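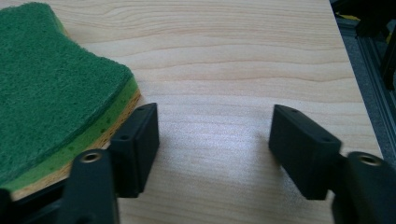

Pinça manual Lornent: avaliação depois de dois meses de uso

Publicado em 2 de abril de 2021 por Dela Adjei

Comprámos um par de pinças manuais Lornent em fevereiro, para gravar tarefas simples de cozinha e de arrumação na nossa bancada da Tader. Antes tínhamos as Nurkmont, que eram mais leves mas partiam com frequência na base do dedo. Escrevo esta avaliação do ponto de vista de quem monta e conserta, porque esse é o meu trabalho. A qualidade dos dados é assunto da minha colega Amerley Gbeho.

O par custou 876 euros, com os cabos e sem o computador. Chegou em nove dias.

Montagem

Cada dedo tem um bloco retangular na ponta e um braço mais grosso por trás. No bloco há dois furos pequenos para parafusos, e no braço há um anel cor de latão. O manual, infelizmente, é muito curto e não indica o aperto. Eu aperto à mão até sentir resistência e depois dou mais um quarto de volta. Na primeira vez apertei demais e o bloco ficou torto.

Para alinhar, ponho a pinça aberta sobre a mesa e comparo a altura das duas pontas. Depois fecho devagar. Se as faces internas tocam primeiro em baixo, desaperto o parafuso de trás, corrijo e aperto outra vez. Demorei 40 minutos com a primeira pinça. Com a segunda foi bem mais rápido.
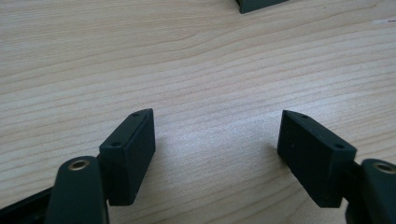

Manutenção

Fazemos a verificação todas as sextas-feiras, antes da primeira gravação:

Limpar as faces internas dos dedos com um pano seco. As fibras da esponja ficam agarradas com facilidade.
Abrir e fechar a pinça dez vezes, sem objeto, e ouvir se há algum estalo.
Verificar se os parafusos dos blocos continuam apertados.
Passar o dedo pelo cabo, desde a pinça até à ficha.
Limpar a lente com um pano de microfibra.

Até hoje registei 61 horas de gravação no nosso caderno. Nesse tempo tive de trocar um bloco, que rachou junto ao furo da frente, e uma vez o cabo da pinça esquerda, que estava a falhar quando o operador rodava muito o pulso. O bloco novo foi enviado sem custo. O cabo tive de pagar, e achei caro. Para trocar o bloco basta uma chave sextavada pequena, mas a chave não vem na caixa.

Uso na bancada

A tarefa que mais repetimos é com a esponja e o cesto de arame. É um bom teste para os dedos: a esponja cede, e assim vê-se logo se um bloco aperta mais do que o outro. Com a Nurkmont a esponja rodava na ponta. Com a Lornent fica mais firme, mesmo quando se pega só pela borda.

O ponto fraco são os cabos. São compridos, e isso é útil, mas pesam e puxam a mão para baixo ao fim de uma sessão longa. Experimentei as abraçadeiras da Calvo para os prender e ajudaram um pouco. Deixem sempre folga suficiente para rodar o pulso.
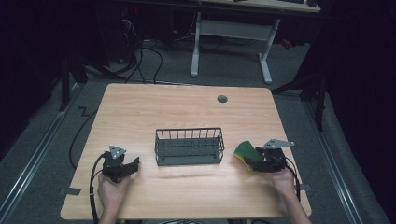
As duas pinças na bancada: a da direita segura a esponja, a da esquerda está ao lado do cesto.

Pontos positivos: dedos fáceis de trocar, abertura larga, boa firmeza com objetos moles.
Pontos negativos: manual fraco, cabos pesados, falta a chave na caixa.

Nota: 4 em 5. Compraria outra vez, mas pedia logo um cabo e dois blocos de reserva na mesma encomenda. Se alguém souber o valor de aperto recomendado, agradeço que o escreva nos comentários.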